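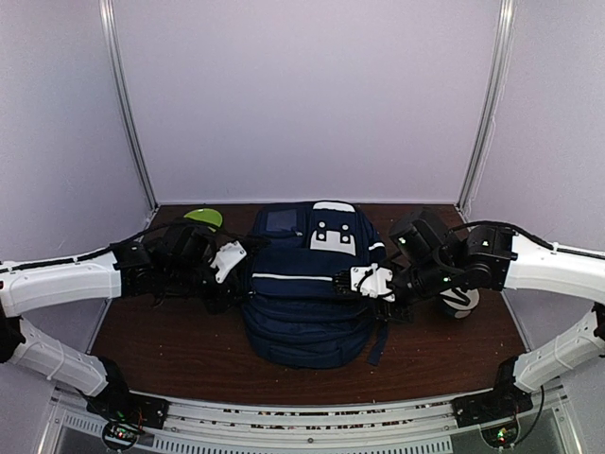 Figure 6. Navy blue backpack on a wooden tabletop.

4.2 Buying habits

Survey closed with 209 replies, 100 of them from Govcombe, rest from Blackburn. Asked what "organic" meant to them. Most said food. Few mentioned cotton, soap or paint. Same gap as in Manalo's pilot, though his sample was smaller and all shoppers at one market.
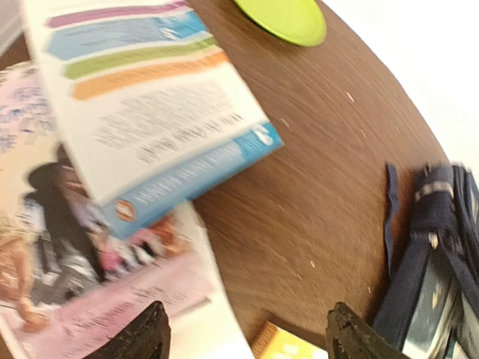

Price still the main barrier. Households who joined the Plellulero box scheme in February kept buying organic vegetables but went back to ordinary cleaning products. Reasons varied: cost, smell, habbit. Georgiou reads this as a labeling problem. We are less sure. Refill shops were used mostly by people living within 800 meters, wich suggests distance matters more than labels. Income data incomplete, see Section 5.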